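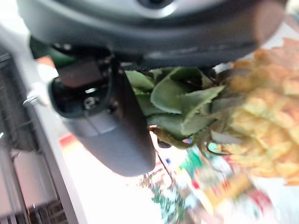
gisa_nights wrote:
So our place finally went ahead with it. I've been on the produce side at the Pollumton site for four years, and since August the robots do a share of the picking and handing over. Management says no jobs go, and so far none have. But my day is totally different! I used to handle fruit all shift, now I walk the floor and fix whatever got stuck (plus the paperwork, ugh). Anybody else in this boat?

bumik wrote:
Yep, same boat. My wrists feel great and I'm bored out of my mind. We had a target of 355 picks a shift per person and now the target belongs to the machine, so I get asked why IT is behind. How would I know??

ackah_fan2 wrote:
I'll be the grump. "No jobs go" just means they don't replace people who leave. We had 2 folks quit and those spots never got posted.

gisa_nights wrote:
Fair, I do worry about that. Soft or spiky stuff still needs a person who knows it, though. A pineapple is heavy at one end and all leaves at the other, and I can tell you where I'd grab it without thinking. 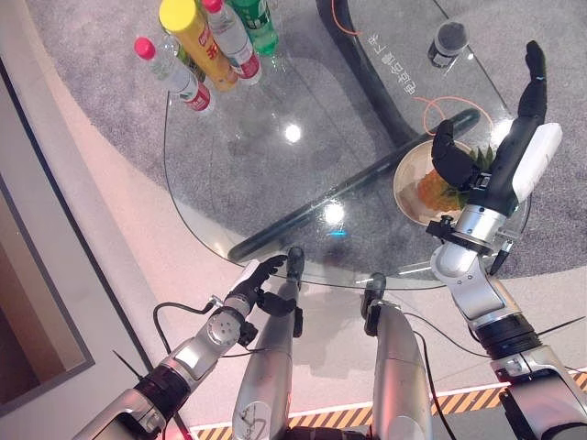

Bottles are a whole other feel, and trying to put that into words for the tech crew has been the most interesting part of my month. They do listen, I'll give them that.

bumik wrote:
Are they paying you extra for that? Because that's training, and training is a higher grade at our place.

gisa_nights wrote:
Nope. Hadn't even thought to ask.

ackah_fan2 wrote:
Then ask! Get it in writing before they've got everything you know.

Contact | Copyright Ackah Boards | Back to top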